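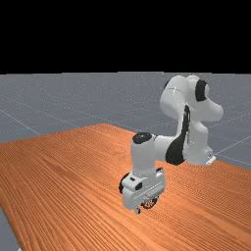

When the packing shop at Villberg finally got permission to spend money on a robot arm, the first thing its manager did was not spend any. She had three months before the purchase had to go through, and she wanted to use them up. "I have bought machines in a hurry before," she told me over a very large pot of tea, "and I can show you where they're parked." So the arm she has been living with is a simulated one, white with black at the joints, standing on a wide wooden table with a small dark round thing under its hand and bare tabletop to either side. She is fond of that bare tabletop. She says it was the first thing that made her think properly about floor space, which in Villberg is dearer than almost anything you could put on it.

The shop handles small round parts, mostly knobs and caps for a kitchen line called Plollovier, and they go out in boxes of 25. It is patient work, and the people who do it are good at it and getting tired of it (her words, said kindly). The plan is for one arm to fill the boxes while the crew moves over to checking and labeling, where they are always short.

I asked how she had gone about the budget, expecting a spreadsheet, and what I got was a lovely long story about a conveyor. Years ago the shop bought one at a good price, and then paid for the guards, the wiring, a new stretch of floor and a week of somebody's time to teach everyone to clear a jam. "The price on the quote was the small number," she said. "I keep 20 percent back now, whatever anybody tells me, and I don't let it be nibbled at before the machine is in the door."

Two suppliers are still in the running. Veres offers a package with the stand and the training thrown in. Flokside sells the arm by itself and is a good deal more relaxed about which gripper goes on the end, and the gripper is where she has spent most of her evenings. A hand with fingers has to come straight down over a small part and have room to close, and she wants to know how near its neighbors that part can sit. "You can have a beautiful arm and a hand that's wrong for your parts," she said. "Then you own a beautiful arm."

Her test for both of them is the same: 600 pieces in a shift, with her own parts, out of her own trays, and one of her own people standing by to say what bothers them. Veres has agreed to it. Flokside wants to talk about the trays first, and she thinks that's a fair request, as the trays are old and some of them are warped.

I wondered whether the crew minded all this. She said a few did, to begin with, and that she had put the simulation up in the break room and left it there through most of December so people could grumble at it over lunch. The best suggestion came out of that. One of the packers asked why the arm had to be fixed so far back on the table, and whether it would be easier to reach for cleaning if it sat nearer the front. The drawing for the stand has been changed, and both suppliers have been asked to quote on it again.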